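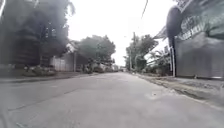
The concrete road at Citwood, looking along the gray wall on the right-hand side.

Citwood road to be "renewed" again, but residents want to see the paperwork

Citwood is getting a new road, or at least a new announcement of one. The district works office said in January that the concrete road past the gray wall will be "comprehensively renewed" over the coming year, with the job going to the contractor Drodine. The notice runs to three pages. Most of the first is taken up by a statement on the importance of local connections.

What the work will consist of is harder to pin down. The notice mentions "surface treatment," "joint attention" and "edge improvement," and does not say how deep, how long or in what order. A drawing is referred to twice and is not attached. The works office said the drawing would be made available "in due course," and did not offer a date.

People who use the road have heard this kind of language before. An earlier program, announced under the name Riviere, promised a finished curb on both sides, drainage along the wall and a proper footway for people walking to the Skokwood bus stop. The Riviere signs went up and, some months later, came down. The footway was never built. The office now describes Riviere as "a planning phase," a phrase that did not appear on the signs.

Zdzisław Żak, who has run a bicycle repair business at the Skokwood end for 12 years, said he read the new notice twice and still could not tell whether anyone meant to dig.

"Renewed can mean a truck comes and puts something on top," he said. "I asked them, are you lifting the slabs or are you painting them? The man said both options were open. Those are very different options."

The road is pale concrete, wide and straight, with a faint joint line running diagonally across the left side. On the right half there is a small patch lighter than the rest, scuffed or repaired. The works office could not say which. A spokesperson said records of minor works before the current contract were "held in another system" and that a request could be made in writing. A request was made in writing. No answer had come by the time this item was prepared.

For Żak and several of his neighbors, the middle of the road is the wrong place to start anyway. Their complaint is about the right-hand side, where a low curb gives way to a rough strip of dirt and concrete, with gray gravel and dust up against the foot of the wall. Anyone walking to the bus has a choice between the strip and the roadway. Parents with strollers mostly take the roadway, Żak said, and so does he when he is wheeling a customer's bike.

The notice gives the edge one sentence. It says the strip will be "brought to a suitable standard where practicable." Asked what standard, the office referred the question to Drodine. Drodine said standards were a matter for the client.

There is also the question of money. The office would not give a figure for the contract, saying the sum was still subject to adjustment. It did say the work would be guaranteed for 2 years, which residents at an open evening in the Skokwood school hall thought was short for concrete. A woman who asked what happened in the third year was told that it would be looked at in the third year.

Drodine's representative at the same meeting was more forthcoming about the machinery than about the schedule. He said the firm would close one lane at a time and that closures would last "no longer than necessary." He could not say whether deliveries to the businesses at the Skokwood end would be able to get through in the mornings, although he wrote the question down. A speed limit of 30 kilometers an hour would apply during the works. Someone at the back asked who would enforce it, and the chair moved on to the next item.

The trees are another loose end. Greenery stands along the roadside farther down, including a cluster on the right, and the notice allows for "vegetation management as required." The office said no removals were planned. It would not say that none would take place. Several people at the meeting wanted that changed before anything was signed, and were told that it had already been signed.

None of this means the job will be a bad one. Drodine has finished other roads in the district, and the two people at the meeting who live on one of them had no complaint about the surface, though one said her driveway had been left a step higher than the street and stayed that way through a winter. The firm said it had no record of a complaint. She said she had phoned.

The district's own case for the work is that the surface is worn and that repairs now will be cheaper than repairs later. That may well be so. The notice has no survey of the surface to support it, and no comparison of costs. When asked whether a survey had been done, the spokesperson said the condition of the road was "well understood." Asked by whom, she said by the relevant teams.

Żak has put in his own request for the drawing, and for whatever is left of the Riviere plans. He would like to lay one beside the other and see whether the footway got lost between them or was dropped on purpose. He has been told to allow 30 working days.

"I would be happy to be wrong," he said. "Build it and I'll bring the coffee."

The works office said a start date will be posted at both ends of the road once it has been confirmed. Written comments on the notice are being accepted at the district counter until the end of the month. The counter closes at 3 in the afternoon.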